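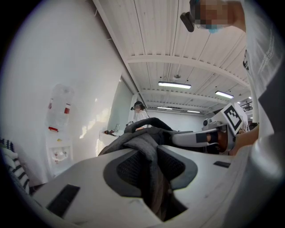 Dark gray fabric, folded and bunched up.

How to fold a soft dark garment when you have no table

In our shared room there is no free table, so I learned to fold my clothes on a chair. A big beanbag chair is good for this work. It is wide, and the fabric does not slide down so easily.

First take everything off the seat that you do not need. A cushion can stay at the side. Lay the garment on the seat with the front down and find the two shoulder seams. Hold one seam in each hand and pull gently until the top edge is straight. Smooth the cloth from the middle to the outside with a flat hand. 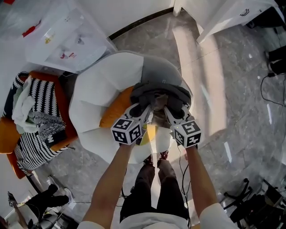 Can I do the same on an armchair that has a blanket on it?
It is better to take the blanket away first, or the fringes will get caught in your folds. Put it on the floor or over the back of another chair.

Now bring the left side to the middle, then the right side. The sleeves go straight down on top. Fold the bottom up to the half, and then one time more. Thick knit fabric wants to open again, so press on the last fold for 5 seconds before you lift it.

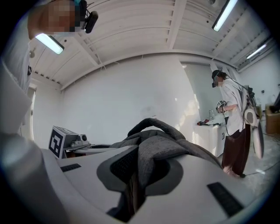 Written by Zainab Nwachukwu for the Wutivness home pages
Last changed 11 Nov 2022

Carry the folded piece with both hands under it. If it has a strap or a hood, tuck this inside before the last fold, and the pile will stay flat. I keep 6 pieces in one pile and start a new one after that. Dark gray cloth shows every bit of lint, so I go over the top with a dry brush and then put it on the shelf. Towels and blankets I fold last and keep on a lower shelf, with the folded edge to the front.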